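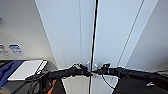 Photo: Ho-yin Chu

How to turn a nominal figure into a real one

A number in dollars is only as useful as the year attached to it. If your rent went from one amount to a higher amount over ten years, you can't tell from those two amounts whether housing got more expensive for you or whether prices in general went up. Adjusting for inflation takes care of that. It is one division and one multiplication, and most of the mistakes people make happen before they get to either.

I use a spreadsheet for this, but a pocket calculator will do.

What you need

You need the amount you want to adjust, the period it comes from, the period you want to express it in, and a price index that covers both. For household spending, the usual choice is a consumer price index. For output or business investment, a GDP deflator is normally the better fit. National statistics offices publish both, free, and you can download the whole series in a file.

Check three things in the file before you copy anything out of it:

The base period. An index is set to 100 in some year or group of years. It doesn't matter which one, as long as both of your values come from the same series with the same base.

Seasonal adjustment. Many offices publish the index both ways. For comparing annual averages it makes little difference. If you are comparing June with December, pick one version and stay with it.

Monthly or annual. If your dollar amount covers a full year, such as a salary, use the annual average. If it is a price on a given day, use the index for that month.

Step 1: Write down the two index values

Say you are looking at a monthly household budget of $2,544 from an earlier year, and you want it in the prices of a later year. In this made-up series, the index is 73 in the earlier year and 88 in the later one. Label them. I put the year in one column, the index in the next and the dollar amount in the third, so I can see at a glance if I have crossed two rows.

Step 2: Divide

Divide the index for the year you are going to by the index for the year you are coming from.

88 / 73 = 1.2055

Prices in the later year are 20.55 percent above the earlier year. If you are moving forward in time and there was inflation, this ratio should be above 1. If it comes out below 1, you have most likely flipped the fraction. There are real periods of falling prices, so look at the series before you decide it is an error.

Step 3: Multiply

Take the original amount and multiply it by the ratio.

2,544 x 88 / 73 = 3,066.74

Round to whole dollars and you get $3,067. A household that spent $2,544 a month in the earlier year would need $3,067 in the later year to keep up with the general price level.

Do the rounding at the end. If you shorten the ratio to 1.2 first, you get $3,052.80, and a gap of almost $14 a month adds up over a year.

Step 4: Compare with what actually happened

Suppose the same household now spends $3,200 a month. In nominal terms, spending rose by $656. In real terms, measured in the later year's prices, it rose from $3,067 to $3,200, a difference of $133. As a percentage, that is 133 / 3,067, or 4.3 percent. The nominal increase was 25.8 percent.

Note that you can't get the real increase by taking 25.8 and subtracting 20.55. That gives 5.25, which is too high. Subtraction works well enough as a shortcut when both rates are small, say 2 or 3 percent - it gets worse as they grow. Divide instead: 1.258 / 1.2055 = 1.0436, and the small mismatch with the 4.3 is rounding.

Going the other way

To put a recent amount into older prices, flip the ratio. $3,200 in the later year's prices is 3,200 x 73 / 88, or $2,654.55, in the earlier year's prices. The percentage change from $2,544 comes out the same. Use whichever year your readers will find easier to think in. For most people that is the most recent one.

When the series has been rebased

Statistics offices reset the base every so often, and older files may stop where the new ones begin. To join two series, find a period that appears in both. Divide the new value by the old value for that period to get a link factor, then multiply every older value by it. If the overlap year is 125 in the old series and 100 in the new one, the factor is 0.8, and an old reading of 110 becomes 88.

Keep the original columns in your sheet. I once overwrote mine and had to download the lot again to find out which rows I had already converted.

Common mistakes

Using the inflation rate as if it were the index. A rate of 7 percent means the index rose 7 percent over the year. It is not a value to put in the fraction.

Adding up yearly rates. Two years at 7 percent is 1.07 x 1.07 = 1.1449, or 14.49 percent. Over 20 years the difference is large.

Adjusting interest rates this way. A real interest rate is worked out from the nominal rate and inflation over the same period, with 1 added to each before you divide.

Using a national index for a local question. Rents in one city can move well away from the country as a whole. If a regional series exists, try it and see how much your answer changes.

Leaving out the label. Write "in 2020 dollars" or whichever year applies, next to the figure or at the top of the column, and name the index you used.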